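Kudness Home Notes
How to Whitewash a Plank Room Without Turning It Pink
Posted 26 Dec 2019

Whitewash is paint that has been watered down until it loses confidence. You brush it on, you wipe some of it off, and the grain shows through what stays. People have been doing this to bare boards for a very long time, mostly because they couldn't afford full-strength paint, and now we do it on purpose and buy special tins for it.

I've done it to a back bedroom, a porch ceiling and, in August, the small plank room at the rental in Javport. The porch came out well. The bedroom came out the color of a supermarket salmon, and most of what follows I learned there.

What you need

Flat white water-based paint, one quart for a small room
A stain-blocking primer or a clear dewaxed shellac, if your wood is anything but pale
A mixing bucket with a lid
A wide, soft brush and a narrow one for the grooves
More cotton rags than seems reasonable
Fine sandpaper
Painter's tape and drop cloths
Leftover boards to practice on

I used Gritau flat white because the store had it. Any flat white will do. The Sung brush cost more than the paint and shed all over the first wall anyway, so spend what you like there.

Find out what your wood is going to do

Pine, fir and spruce mostly behave. Red oak, cedar and anything sold as "reddish" or "warm" will bleed color into a thin white coat, and a thin white coat over something reddish is pink. It may not be pink that evening. It may wait until you have put the furniture back.

Old stain does the same. So does old varnish, with the extra trick of refusing to let the wash soak in at all, so it beads up and runs down the boards in little streams. Flick a few drops of water at the wall. If they sink in, carry on. If they sit there looking at you, the finish has to come off or be scuffed up well before you start.

If the house was built before 1978 and the boards have paint on them, test for lead before you sand anything. The kits are at the hardware store. Do it even if you feel sure.

Do a test patch

Pick a spot behind a door or low down where a dresser will go. Mix a cup of wash, brush it on, wipe it, and leave it overnight. Then look at it in the morning, at midday, and again with the lamps on. Three looks. Warm bulbs make every white go yellow or pink, and you want to know whether the problem is your wall or your lighting before you buy more paint to fix it.

Keep something plain and white nearby when you judge it, a sheet of printer paper or a dish from the kitchen. Your eye adjusts to a tinted room in minutes and will cheerfully report that everything is fine. 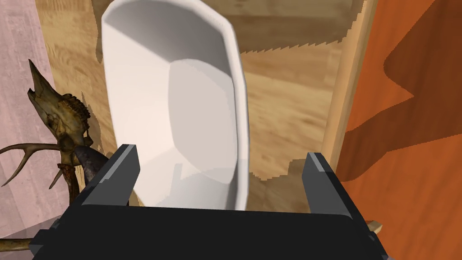
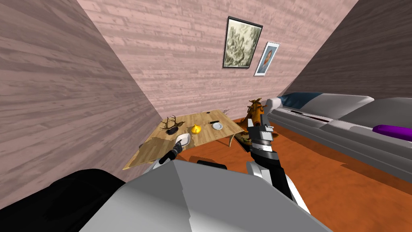
If the patch has a blush to it, you have two choices. Seal the boards first with the primer or shellac, which holds the color back but also hides some of the grain if you lay it on thick. Or leave the boards unsealed and put the tiniest bit of green in the wash. I mean tiny. A drop of tint off the end of a toothpick, stirred in, tested, and possibly another. Green cancels pink right up to the point where it becomes green, and then you have a different room and the same amount of work ahead.

Prepare the room

Take off the outlet covers. Put the screws in a bag and tape the bag to the covers. I know you'll remember where they are. Tape the bag.

Sand lightly with the grain, by hand. A power sander on thin planks makes dips you won't notice until the wash settles in them. Vacuum the dust, paying attention to the grooves, then wipe everything with a barely damp rag and let it dry.

Knots get a dab of shellac whether or not you're sealing the rest. Untreated knots leak a brown-yellow ring through white paint, and they do it slowly, one knot at a time, for the rest of your life.

Mix the wash

Start with equal parts paint and water. For a fainter look, go to two parts water to one part paint. Stir it in the bucket until no streaks are left, and keep stirring while you work, as the pigment sinks.

Mix enough for the whole room in one go. Matching a second batch to the first is a skill, and I don't have it. My bedroom has a visible line near the window where batch one ran out. I hung a curtain that is longer than it needs to be.

Brush and wipe

Work on a few boards at a time, always along the full length. If you stop halfway along a plank, the edge dries and leaves a mark that another coat only makes darker, or in this case whiter.

Run the narrow brush down the grooves first, then cover the faces with the wide one. Wait a little, then wipe with a folded rag in one long pass. How long you wait decides how white the board comes out, so be consistent. I put on a radio and wiped at the end of each song, which worked until the station played something that went on for six minutes. That section of wall is very white.

Turn the rag often and swap it when it stops picking anything up. I went through 23 rags in the Javport room, and it isn't a big room.

Ceilings are the same job with the paint going down your sleeve. Do the ceiling before the walls.

Second coat or not

Leave the first coat overnight before deciding. Wet wash looks darker than dry wash, and plenty of people add a second coat at dinnertime to fix a wall that would have been right by breakfast. If you do want more, thin the mix further and treat it as a new job, full lengths and all.

Topcoat

In a bedroom you can leave it bare. In a hallway, a kitchen or anywhere with a dog, use a clear matte water-based finish. Read the label and look for "non-yellowing." Oil-based clear coats go amber, and amber over white over red wood is a color I'd call canned soup.

Brush it on thinly and don't go back over it once it starts to grab. Let it cure as long as the tin says before you lean anything against it.

If it has already gone pink

Scuff the wall with fine sandpaper, seal it with a stain-blocking primer, and paint it solid white. You lose the grain. Or change the bulbs to a cooler kind, which costs under 20 dollars and helps a surprising amount. The salmon bedroom got new bulbs. In the evening it's nearly gray, and guests mostly go in there in the evening.

Store leftover wash in the lidded bucket and write the ratio on top.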